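Sadgate Activity Rooms - Sensory Kits Working Group
Minutes of the October meeting

3 comments | 17 shares

Chair: Sebastião Godoy
Start: 2:00 p.m.
Minutes of the previous meeting were accepted with one correction. Under item 4, "Zekach kit" should read "Laitinen kit."

1. Button tray layout

The chair opened with the layout of the five-button tray. The present arrangement is orange and pale green toward the left, lavender-blue at the middle of the back edge, pink at the back right, and yellow toward the center front. The buttons have black bases and domed tops. The group had asked in the last round whether a straight row would be easier for users to scan.

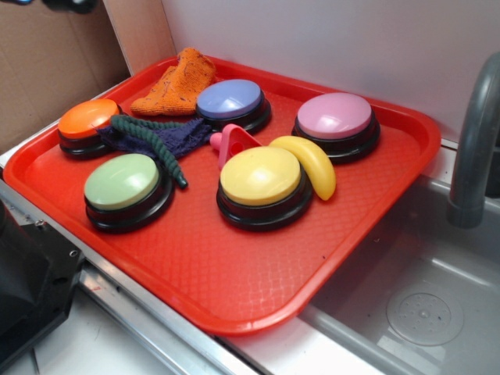
It was noted that a straight row leaves no usable space for cloths and small objects. The spread layout keeps each button reachable with items in between. Spacing is to stay as it is until the Dramel room has run its sessions.

Agreed: spread layout retained. No straight row in the October kits.

2. Loose items

Contents under review: orange knitted cloth, dark navy-purple cloth, dark green rope, pink triangular toy with a round hole, yellow toy banana.

The rope and the dark cloth were discussed together. With the rope laid across the cloth the color contrast is low, and users with reduced vision may miss the rope by sight. Two members favored a paler cloth. The chair preferred to keep the dark one and move the rope onto the red of the tray - no decision reached.

The banana was added to the list after a request from the Laitinen room for a shape that most users would know by touch. Its place is on the right of the yellow button.

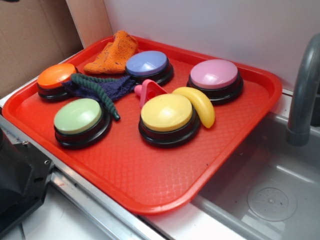 A question was raised on whether a toy leaning on a button could press it. Godoy stated that a light toy should not have the weight to do so, but that this had not been tested across all buttons. A short test is to be run with the banana against each of the five in turn.

Action: Godoy to test and report.
Action: paler cloth to be priced, quantity 7.

3. Tray position at the counter

The tray is set diagonally on the counter next to the sink, with the right-hand corner over the edge of the basin. The position is convenient for wiping down between users. Against this, a user leaning on that corner could tip the tray. The textured surface of the tray was not considered a risk in itself.

Options put forward were a non-slip mat under the tray or a move to the left, clear of the basin. The mat was preferred on cost. Any mat must lie flat at the counter's metal edge.

Agreed: trial one mat at Sadgate before ordering for the other rooms.

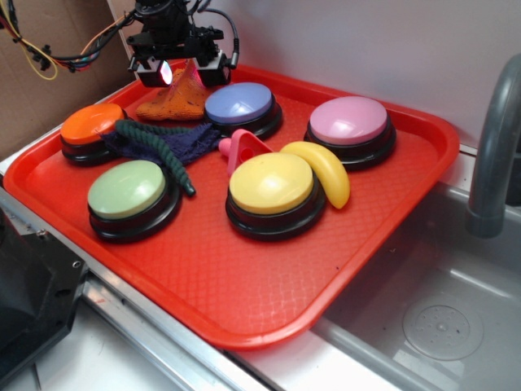
4. Knitted cloth: wear and cleaning

The orange knitted cloth is the item most often reported in the room logs. Of 117 entries since the last meeting, 17 concern it. Most mention lint or dark bits on the surface. The stitches are small and tight, but the yarn is soft and the outline goes fuzzy with handling.
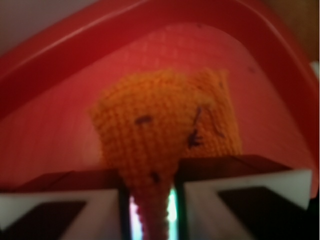

The Zekach room washes its knitted items in a mesh bag and air-dries them flat. The Dramel room wipes them by hand only. The group could not compare results because neither room had recorded wash dates. A lint roller was suggested as a first step, before any washing. Members also asked whether dark marks should count as a fault when they do not come off. It was left that such marks are logged but the cloth stays in use unless the stitches are open.

Agreed: wash dates to be written on the kit card from now on.
Action: each room to put one spare knitted cloth in store.

5. Budget

The remaining balance for loose items is $200. The mat and the paler cloths are to come out of this. New toys are on hold until both have been priced.

6. Any other business

Kit cards still list the pink toy as "triangle." Wording to be changed to "triangle with hole" on the next print.

Meeting closed at 3:10 p.m.

3 comments | Share | Print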